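Heta Opens Second Round of Hand-Guided Recording for Household Sorting

Heta has started a second round of recording for its household sorting work, the company said Wednesday. The new round covers table clearing, with people showing the task through hand-held grippers in ordinary homes. The first round was limited to single-item pick and place at a workbench and closed with 1,319 accepted recordings.

The target for the second round is 1,000 accepted recordings. A recording counts as accepted when the grip, the carry and the release can all be recovered from the log and the jaw-opening signal has no gaps. Rejected takes are kept in a separate store and are used only to check the filter.

Vibeke Eskildsen, who leads the recording work at Heta, said the change of task was driven by results at the bench. The policy trained on first-round material handled rigid items well but opened the jaws too early on anything that deformed under load. Cans that had already been flattened were a particular problem. The point of contact was often a fold or a rim, and the jaws closed on an edge that then gave way.

"We had plenty of clean boxes and very few things that had been stepped on," Eskildsen said. "A home table after a snack is a different distribution."

Operators in the second round work with one gripper in each hand. The instructions run to a single page. Approach from above where possible. Close until the item stops shifting, then hold for a moment before lifting. Do not use bare fingers to tidy an item into a better position. If an item is dropped, pick it up again with the gripper and keep recording, as a recovered drop is accepted on the same terms as a clean carry.

Heta compared the method with remote control before settling on it. In a trial run by Kristaps Lūse, operators drove an arm from a leader device in the next room and cleared the same set of packaging. Remote control gave joint data that matched the target arm directly, but each take was slower, and the operators tended to avoid thin film and foil altogether. Hand-held takes need a conversion step to map wrist motion onto the arm, and a share of them are lost when the motion falls outside its reach. Lūse said the loss was acceptable given the difference in pace. Remote control will still be used for correction, where an operator takes over from the policy at the moment it fails and finishes the grasp.

The conversion step runs on Postwood, Heta's in-house replay software. Postwood takes the recorded gripper path, tests it against the joint limits of the arm and flags any section that cannot be reproduced. The current version also flags takes in which the two grippers come closer together than the two arms could. Dagný Kjærgaard, who maintains the software, said that check was added after early two-handed takes passed the single-arm test and then collided in replay.

Each session lasts 20 minutes and is followed by a break. Longer sessions were tried in the first round and dropped when closing speed began to drift toward the end. Operators are asked to vary the order in which they take items and to leave the starting layout as it is, including pieces that lie partly under others. Mixed packaging is preferred, with cans, film, foil and flattened cartons on the same surface.

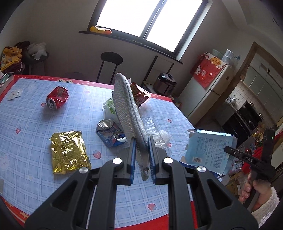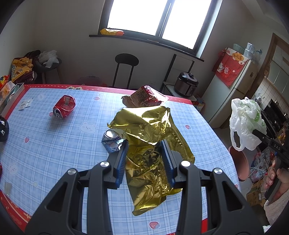
Household sessions are scheduled through Oksanen, which also handles consent forms and the removal of personal details from the recordings before they reach Heta. Addresses, labels on parcels and any faces are masked at that stage. Households may withdraw a session until the material is passed on for conversion.

Evaluation will be done on a two-arm station at Grikden, using a set of 18 items that does not appear in the recordings. Leif Baldursdóttir, who runs the station, said scoring will be per item, with separate marks for first grasp, carry and release into the bin. A grasp that succeeds on the second attempt will be logged but scored lower. The lighting at the station will be changed between runs, as reflective foil gave unstable depth readings in the first round.

Halfdan Hauksdóttir, Heta's head of engineering, said the company has no plan to release the recordings. The item list and the scoring sheet will be made available to outside groups on request. Recording continues through September, and the first evaluation runs at Grikden are to begin once the conversion backlog has been cleared.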